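What the quote leaves out
By Areeba Tarar

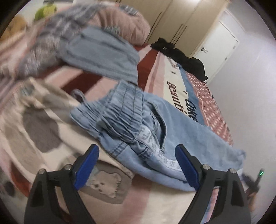 Buy the pads first and the arm last, was Mudassar Rana's advice when I rang Grekwood to ask how a small outfit should plan for laundry-folding gear. I laughed, because I'd spent the whole morning doing it the other way round. I had three arm brochures open on the kitchen bench and hadn't given a thought to the bits that do the touching!

He has a point, though. A pair of hand-held grippers will get you a long way before you need a motor anywhere near the washing. You walk up to an unmade pile on a bed, squeeze, lift, fold, and what you learn is mostly about fabric. Denim with a shirred waistband is a different job from a flat tea towel, and you want to find that out while you're still spending small money.

So how small? Hirville, the guesthouse group I've been following since March, set aside $981 for each hand-held unit, fingers and mount included. Replacement rubber pads were $48 a set, and that was the line Parveen Sandhu had left out of her first budget altogether. She'd priced the tool like a hammer – buy it once, hang it on a hook. By winter she had a drawer of worn pads and a very polite email from accounts.

Storage caught her as well. Her first drives were 256 gigabytes apiece, which sounded enormous in the planning meeting and felt tiny by the end of the month. If you're recording every fold, put storage on its own line and let it be ugly.

Then there's people's time, and I reckon this is where most plans go wrong. Parveen allowed 15 minutes a room. Fine on paper, but her rooms were real bedrooms with soft toys and pillows and yesterday's clothes at the end of the mattress, and moving between them ate the day. She has since doubled the allowance and everyone is in a better mood.

As for the arm, Tariq Mughal at Kassa reckons you should lease for the first year if the supplier will let you. I'm half convinced. Leasing costs more over the long haul, and I've seen contracts where you pay for the service visit whether or not the technician shows up (read the back page, please). But I also know of a very handsome arm in Zivodholm that hasn't moved since the grant ran out, and I wouldn't want to be the one dusting it.

Parveen's second budget is with her board now. Pads are on the top line, storage comes next, and the arm has a question mark beside it in green pen. She's asked for two quotes on the lease and expects them before the school holidays.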